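Against the Box Drawer

There is a drawer in my kitchen that holds small cardboard boxes. Empty ones. I should say that up front, before I start telling anybody else how to live.

It began the way these things begin, with a box that was too good to throw out. Sturdy little thing, clean corners, lid that tucked in with a bit of a click. It had come with a tea strainer from Willemow, and the strainer was a disappointment (the mesh pulled away from the rim), but the box stayed. Then another one joined it. By September I couldn't get the drawer open without sliding a butter knife in and pressing something down flat.

So I did what everybody does now and went looking for advice. I don't recommend it. Organizing advice for small boxes falls into a few camps, and every one of them seems to have been written by a person with a very large closet.

The first camp says to use the boxes as drawer dividers. I tried this. I lined up three of them in the desk drawer for stamps, paper clips, and the odd batteries. They looked terrific. Then I shut the drawer, and the whole row skated to the back, and when I opened it again the batteries were in with the stamps. You can fix that with poster putty, I'm told. Now you own cardboard that is stuck to your furniture.

The second camp wants you to cover them in paper. Róisín Ní Chonaill, my neighbor across the landing, did hers in leftover wallpaper and they are lovely, I will give her that. They took her an entire evening with a glue stick and a bone folder. She keeps hair ties in one. I asked what was in the others and she said they were "waiting."

The third camp says to flatten everything and store it flat, which sounds like the grown-up answer. I have doubts about that too. A small box that's been flattened and put back together is never quite the same box. The creases go soft. The flaps lose interest. You put it back up to mail a mug to your sister and one end bows open before you've found the tape, and then you're using so much tape that you might as well have wrapped the mug in tape to begin with.

What I wanted was very modest. I wanted to know which boxes were worth keeping, and how to pack the ones I kept so the contents would arrive in one piece. I mail a fair number of little things — I sell buttons and old thimbles, nothing that will ever pay the rent — and a box that costs me nothing is a real saving over the 85 cents I was paying for a new one.

My old coworker Eamon Quinlan swears by the Hirken mailers, the ones with the self-sealing strip. Fine. I bought a pack. The strip sticks beautifully to itself, to the table, and to my sleeve. On the box it needs a good long press, and it's useless if you change your mind halfway, and I always change my mind halfway. I went back to plain brown and a roll of paper tape.

My trouble with small boxes has always been the flaps. A big carton will stand there with its mouth open while you load it. A little one tips over, or skids away, or folds a flap inward right when you're lowering something in. You need one hand to hold the box and one hand for the flap, and then there's the thimble. I've used my chin. I've used a jar of lentils as a weight, and it was the lentils that ended up on the floor.

The only part of it that really seems to matter is the hold. Grip the box firmly by its body, keep the open end pointed at whichever side is going to do the work, and leave the flaps free until you need them. I'd been pinching mine by the flaps for years and wondering why they tore.

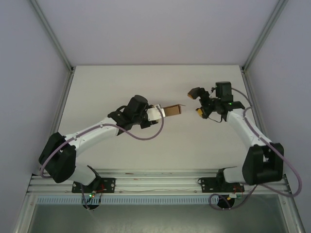
What stays and what goes

I have ended up with rules, which I distrust, but here they are.

A box stays if both ends close without tape. It stays if I can name one thing I'd put in it. "Something small" doesn't count as a thing. It goes if it has a cellophane window, if it smells of soap, or if there's printing on it so loud that I'd be embarrassed to hand it over at the post office. The Cledus candle boxes all went on that last point, and I'm not sorry.

I was suspicious of the whole exercise, and I'm still a little suspicious. Clearing a drawer feels like an accomplishment for one afternoon and then it's a drawer again. Caoimhe Hanrahan, who has heard more about this than any friend should, thinks I'll have it full by spring. She could be right! I've put a cap on it anyway. The boxes get the left half and the right half is for string, tape, and scissors, and when the left half is full, one has to leave before another comes in.

As for packing, I've stopped crumpling newspaper into tight balls. Tight balls just roll aside and let the button card rattle. Loose crumples do better, with one folded sheet on the bottom and one on top. Shake it next to your ear. If you hear anything, open it up again.

I still haven't found a use for the very tiny ones, the kind a single ring comes in. I've read that they're good for seeds. I don't have any seeds. There are a few of them on the windowsill for now, and if anybody wants them they can come and get them, but bring your own bag.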